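Home Stories Archive Submit About

THE PINK ONE

Half past. No, later. The clock in the hall had stopped at Christmas and Máté Deák kept looking at it anyway.

Coach at ten. Two changes of shoes, the charger, the papers in the blue folder. Where was the folder. Under the cat's blanket, obviously, where else would a folder be.

"You've got time," said Hauke from the kitchen.

"I haven't."

"You've got time for toast."

He hadn't got time for toast. He ate it standing up, over the sink, crumbs down his good jumper, and went back to the bedroom where everything he owned was on the bed. Not everything. Sixteen shirts, which was fourteen too many for Wullton, where it rained and you wore a coat over whatever you had on. He put nine back. Took three out again.

The old case had died on the stairs in October. Both wheels at once, bang, and socks all the way down to Mrs Kuhlmann's door. She'd handed them back folded. So now there was this one, bought in a rush, the last in the shop at anything like the price, and pink. Very pink. His sister laughed so much on the phone she had to put it down and come back.

"Nobody will steal it," she said.

"Somebody might. Somebody with taste."

"Then they won't."

Shirts in. Trousers rolled the way his mother rolled them, tight as bread. The jar of plum jam for the landlady, wrapped in a towel, then in another towel, then in a carrier bag with the handles knotted. If it broke it broke. Shoes down the side, soles out. The letter.

He stood there holding the letter.

Stulari, 1649 written at the top in his grandfather's hand, which was not a year, it was the number of the house. Long street. He'd never been. They had always said next summer and then there weren't any more summers of that sort, and now the firm was sending him to within an hour of the place, for six months, and he had the letter and no idea who lived there now. He put it in the lid pocket. Took it out. Inside coat pocket. Better.

"Taxi!" Hauke shouted.

"Already?"

"He's early. He's got his hazards on."

Lid down. It wouldn't shut. He knelt on it, one knee then both, and ran the zip round with his thumb, slow at the corners becuase that was where the old one used to catch. It went. It went all the way round. He could have cried.
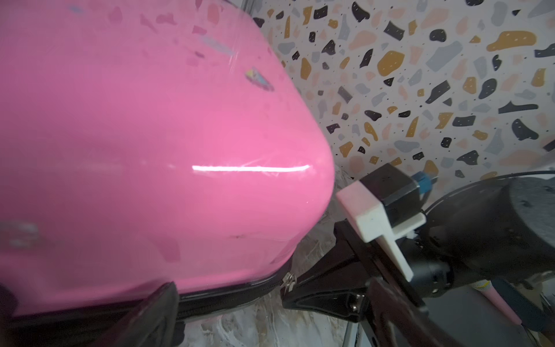
The pink one, zipped.

"You haven't taken the plastic off," Hauke said in the doorway, arms folded, tea towel on his shoulder.

"Leave it."

"It's all wrinkled. It looks like a wrapped sandwich."

"It'll keep the scratches off."

"And the sticker?"

"Came with it. Leave it, Hauke, please, he's got his hazards on."

Down the stairs then, Hauke at the bottom end, Máté at the top, both of them saying mind, mind, mind the corner. Past Mrs Kuhlmann's door, which opened two inches.

"Have you got socks?" she said.

He had not got socks.

He looked at Hauke. Hauke looked up the stairs, at the 151 things they'd have to climb over to find them, and at the taxi driver, who had now got out and was looking at the sky.

"Wait there," said Mrs Kuhlmann. The door shut. A drawer went, somewhere inside, then anohter. She came back with four pairs, grey, thick, her husband's from the look of them, and he had been dead since before they moved in. She pushed them into Máté's coat pockets, two and two, on top of the letter.

"Bring them back," she said.

He said he would. The driver was already lifting the case.

Contact | © Brirkora Stories, Jan 4, 2022 | Back to top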